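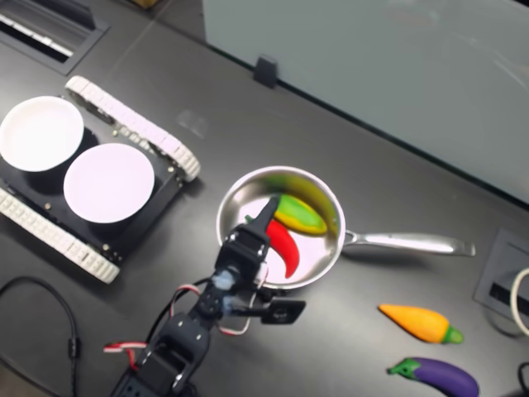 Pan station: gripper at the green-and-yellow pepper, red chili beside it, tracked platform with two bowls at left.

Kitchen and Shop-Floor Chores: Bench Gallery

10 March 2020

Can a low-cost arm clear a pan, sort a bin or put away a tray without a person standing by? We have been putting that question to small servo arms at the Ellham bench since August. The short answer is sometimes, at low speed, with light objects.

The pan task is the plainest one on our list. Toy vegetables go in a stainless steel frying pan, and the arm has to lift each one out and place it in a bowl. A run counts only if every piece ends up in a bowl and the pan stays where it was set down.

Results to date: 336 runs, 175 complete. Median time per piece is 19 seconds. A person does the same job in a fraction of that.

Most failures happen at the rim. A curved piece lying against the side wall leaves little room for the lower jaw, and the arm either pushes the pan or closes on nothing. Shiny steel also upsets the depth estimate – matte bowls give far less trouble.

Hartmut Engelhardt wrote the scoring sheet and keeps the run log. His rule is that a dropped piece ends the run, even if it lands in the right bowl.

Next on the bench: the same task with the bowls moved between runs, 100 runs per layout. Real vegetables are not scheduled yet.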